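Greifervergleich in der Simulation: Plonadex testet drei Handgelenkkameras vor dem Kauf

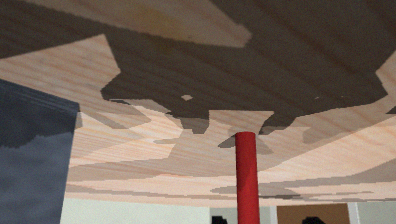 Verkley - Der Automatisierungsdienstleister Plonadex hat die erste Runde seines Greifervergleichs abgeschlossen. Zwei Parallelgreifer und ein Sauggreifer liefen dabei mit jeweils drei Kamerapositionen am Handgelenk, alles zunächst ohne Hardware, in der hauseigenen Simulationsumgebung Jara. Geprüft wurde, wie zuverlässig die Steuerung ein Werkstück erkennt und anfährt, wenn Licht und Blickwinkel ungünstig sind. Dazu gehören auch Ansichten, in denen der eigene Arm das Licht nimmt oder harte, gestufte Schatten auf eine helle Holzfläche fallen und ein roter Stab knapp unterhalb des dunklen Bereichs endet. Solche Fälle machen nach Angaben des Unternehmens den größten Teil der Fehlgriffe aus.

Jede Kombination aus Greifer und Kameraposition absolvierte 200 Durchläufe. Aufgabe war es, einen zylindrischen Stab anzufahren, zu greifen, anzuheben und in einer Halterung abzusetzen. Startlage, Lichtrichtung und Schattenwurf wechselten nach jedem Versuch, die Werkstückgeometrie blieb gleich. Als Fehlgriff zählte jeder Versuch, bei dem der Stab verfehlt, umgestoßen oder vor dem Absetzen verloren wurde. Abbrüche durch die Kollisionsüberwachung wurden getrennt erfasst und gingen nicht in die Quote ein.

Am besten schnitt der schmalere der beiden Parallelgreifer ab. Mit seitlich versetzter Kamera lag seine Fehlerquote unter der aller anderen Kombinationen, auch bei flach einfallendem Licht. Der breitere Parallelgreifer hielt die Teile nach dem Zugreifen etwas sicherer, verdeckte aber beim Anfahren einen erheblichen Teil des Kamerabildes. In den letzten 40 Millimetern vor dem Kontakt musste die Steuerung deshalb häufig mit der zuletzt geschätzten Position weiterarbeiten. Bei stehenden Stäben führte das mehrfach zum Umkippen.

Der Sauggreifer war auf der gekrümmten Oberfläche erwartungsgemäß im Nachteil. Plonadex hat ihn dennoch mitlaufen lassen, weil in der geplanten Zelle später auch flache Deckel und Kartonzuschnitte gehandhabt werden sollen. Für diese Teile ist eine eigene Testreihe vorgesehen. Über einen Wechselflansch wird ebenfalls nachgedacht, entschieden ist dazu noch nichts.

Bei den Kameras fiel der Unterschied deutlicher aus als bei den Greifern. Die mittig über den Fingern montierte Variante lieferte zwar das einfachste Bild für die Kalibrierung, reagierte aber am stärksten auf Schatten, die Greifer und Arm selbst werfen. Die Erkennung verwechselte Schattenkanten mit Objektkanten und verschob den berechneten Greifpunkt. Die seitliche Montage verringerte den Effekt. Eine dritte, tiefer sitzende Kamera mit schräg nach oben gerichtetem Blick erkannte hohe Teile gut, verlor aber niedrige Teile nahe der Tischfläche häufig aus dem Bildfeld.

Getestet wurde außerdem mit zwei Reglereinstellungen. Die schnellere verkürzte die Taktzeit um etwa 15 Prozent, verschlechterte jedoch bei allen drei Greifern die Trefferquote. Die langsamere fährt die letzte Strecke mit verringerter Geschwindigkeit und wertet zusätzliche Bilder aus. Für die zweite Runde soll eine gemischte Variante entstehen, die nur bei unsicherer Erkennung abbremst. Der Schwellenwert dafür wird aus den Protokollen der ersten Runde abgeleitet.

Auftraggeber des Vergleichs ist der Gerätehersteller Lilach, der am Standort Verkley eine Montagezelle umrüsten will. Dort werden Führungsstäbe bislang von Hand in Gehäuse eingesetzt. Die neue Zelle soll mit einem einzelnen Arm auskommen und ohne zusätzliche Beleuchtung arbeiten, da die Fläche neben einer Fensterfront liegt und sich das Licht über den Tag ohnehin ändert. Eine Einhausung hatte Lilach aus Platzgründen abgelehnt. Auch eine fest über dem Tisch montierte Kamera kommt nicht infrage, weil die Zelle von oben mit einem Kran beschickt wird.

Wie weit sich die Ergebnisse auf die reale Anlage übertragen lassen, ist offen. Reibung und Nachgiebigkeit der Greiferfinger sind in Jara vereinfacht hinterlegt, Bildrauschen und Verschmutzung der Optik fehlen bisher ganz. Plonadex rechnet damit, dass die absoluten Werte am Versuchsstand schlechter ausfallen. Die Rangfolge der Kamerapositionen hält das Unternehmen dagegen für belastbar.

Im Juni beginnt der Aufbau in der Versuchshalle. Übernommen werden der schmale Parallelgreifer und die seitliche Kamera, als Vergleich läuft der breite Greifer mit derselben Kamera mit. Vorgesehen sind zunächst 20 Schichten mit Originalteilen von Lilach, darunter auch Stäbe mit blanker Oberfläche, die in der Simulation noch nicht vorkamen. Die Messprotokolle der ersten Runde stellt Plonadex Projektpartnern auf Anfrage zur Verfügung.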